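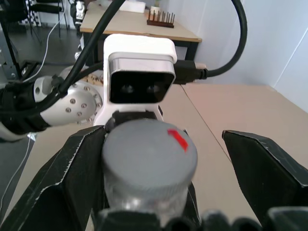 4. Handing a jar from one arm to the other

Right, this is the bit everyone asks me about, so I've written it out at length. You'll need the Wokix cell switched on and both arms parked before you start (see section 3 if they aren't).

4.1 Put the jar on the table with its flat cap facing up. Clear jars with grey caps are what we've taught it so far. Anything else, come and find me first.

4.2 Pick "Kasten" on the screen, then "Single jar". Kasten is just our name for the packing routine, no idea who started it.

4.3 Step back behind the yellow line and press the green button. The first arm closes its fingers on the jar and lifts.

4.4 Check the jar is upright in the fingers before you press "Continue". If it's leaning, press "Put back" and go again from 4.1.

4.5 Let the second arm come over. Its camera has two lenses and both need a clear view of the cap, so keep your sleeves (and your tea!) well out of it.

4.6 When the screen says "Handed over", write the jar number in the Vultard book. Yes, still on paper -- I'm working on it.

Note: scuffs on the black fingers are normal wear. I only want to hear about cracks, or a finger that won't close all the way.

CAUTION: Look at the cable at the camera plug before every shift. It should hang in a wide loop with plenty of slack. If it's pulled tight, don't run the cell.

CAUTION: Never reach in to rescue a jar while the arms are moving. Press the red stop, wait for 8 seconds, then open the gate.

4.7 What this means for your shift

We used to cap and shift 267 jars a day by hand at Zollitari, and my wrists certainly remember it. The cell now takes the first 200 and we do the rest, mostly the odd sizes. Three of us are trained to run it so far, and Gisela Meinecke keeps the list if you'd like to be next. I was dreading the change, I'll admit, but I quite like the checking work now! You do stand about more, so bring decent shoes.

The rota stays as it is until November. Error codes are in section 5.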